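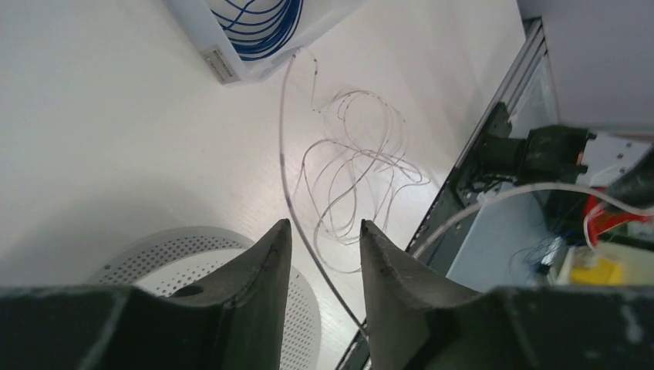
Anoma Barua
posted in October · thread

We use cookies to keep you signed in and to measure traffic. Accept / Manage

Notes on the tabletop set we're recording for Zondport. Wrist view only, one arm, parallel fingers. Posting as I go, mostly so I stop answering the same questions by email.

1/ Target is 40 accepted episodes per layout. An episode is one teleoperated attempt from home pose to release. Rejected ones are kept in a separate folder with a reason code.

2/ Cables and tubing stay on the table. The first set was recorded on a bare surface and the policy treated any thin line as an obstacle. It would stop short and hover.

3/ Clear tube is the worst case. On a white top it is mostly highlights, and the highlights move with the wrist. Auto exposure is off. Gain is fixed per session and logged.

4/ Jarosław Duda asked about worn fingers. We don't swap them mid-set. Wear changes the outline at the tips, and the tips are in every frame, so finger ID goes in the metadata.

5/ Spools next. White on white, face full of small holes, one label. The label is the only thing on the face that gives you rotation, so we vary its angle between episodes.

6/ Approach is scripted to a point near the hub, then the operator takes over. Grasp on the hub rim only. Outer-rim grasps get code 2 and go in the reject folder.

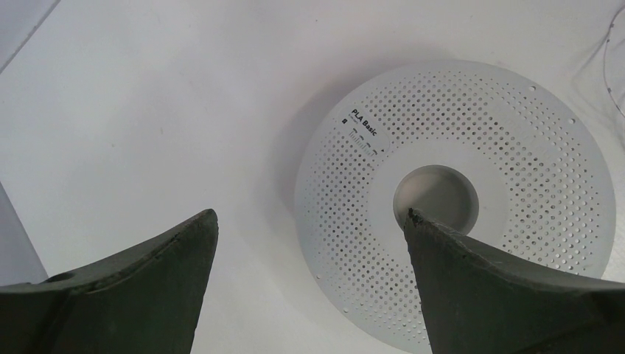

Nikola Baran: Why throw out the outer-rim grasps? If the spool ends up where you want it, that's a valid demo. You're narrowing the distribution for no reason.

7/ @Nikola they aren't deleted. Mixing both grasps in one set gave us a policy that aimed between the two and closed on nothing. Will train on them separately once there are enough. Currently 18.

8/ Operator pauses over about two seconds get trimmed. Shorter ones stay in.

9/ Depth is not recorded. Tried it, too many dropouts at this range.

10/ Next layout keeps the same table and moves the spool closer to the edge.

Last updated: 4:10 pm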